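3.2 Objects and layout

The object set was chosen to separate two properties that earlier work on table-setting language has tended to combine: how an item rests and how readily it can be named. The receiver is the same in every layout, a round lime-green plate with a shallow raised rim and a flat interior. A flat plate was preferred to a bowl. In the June pilot, speakers given a bowl used "in" almost without exception, and the preposition carried no information about where in the bowl an item was. With a plate both "in" and "on" are available, and speakers are more inclined to add a second phrase that locates the item relative to the rim or to something else already there.

The items placed with it are a blue bar with a star cross-section and a yellow piece. The bar has a clear long axis and two ends, and its ridges give it several ways to rest. It can also be stood up or leaned at an angle, and in either case "the top" of the bar is a different part from the one meant when it lies flat. We code these separately.
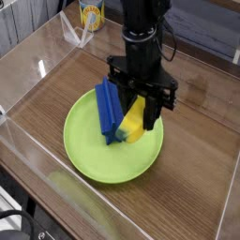
Contact between items was coded on a three-way scale: apart, near and touching. "Near" was assigned when the gap was smaller than the width of the yellow piece. Coders worked from the layouts and not from the descriptions, and a layout was coded before any of its descriptions had been read. Where the two coders disagreed on near versus touching, the layout was kept in the set but left out of the contact analysis in Section 4.3.

The position of each item relative to the plate was coded as inside, across the rim, above or beside. The star bar is long enough to fall under "across the rim" with most of its length still over the plate. Speakers differ in how they treat such cases. Some report the item as on the plate with no further comment, others mention the overhang first. The Zirov scheme, from which our categories are adapted, has no separate label for overhang and would merge these with "inside". We kept them apart - a decision that matters for the results on "over" and "off". 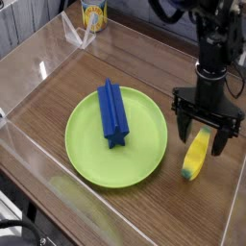 Iresha Haque
Corresponding author; object set, layout coding

3.3 Procedure

Each of the 73 participants described eight layouts. Participants were told to write for a reader who had the same items at hand and needed to put them in the same places. They were given no list of names for the items. This was deliberate. "Star", "star bar" and "blue thing" all occurred in the pilot, and the choice of name affects what follows: a speaker who writes "bar" or "stick" nearly always gives a direction for it, while a speaker who writes "star" often does not.

There was no time limit. Responses were capped at 600 characters, and a response was accepted if it mentioned the plate and at least one other item. Participants could revise a description until they moved to the next layout but could not go back. Order was randomized for each participant, with the constraint that two layouts sharing the same position for the bar did not appear in succession.
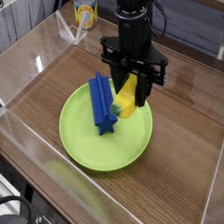

Figure 2. Layout coded "above" for the yellow piece and "inside" for the star bar. The lower-left tip of the yellow piece is close to the right side of the bar.

Descriptions were segmented into clauses by hand and annotated with the Carnance labels for figure, ground and relation. A clause with two grounds ("on the plate next to the star") was entered as two relations with a shared figure. Terms for color were recorded but are not analyzed here, apart from cases in which color was the only means of telling the items apart.

A subset of 20 descriptions was annotated by both coders before the main round. Most disagreements concerned "against", which one coder had treated as contact and the other as support. The guidelines were amended so that "against" is labeled contact unless the clause also contains a verb of leaning or propping, and the subset was then annotated again under the amended version.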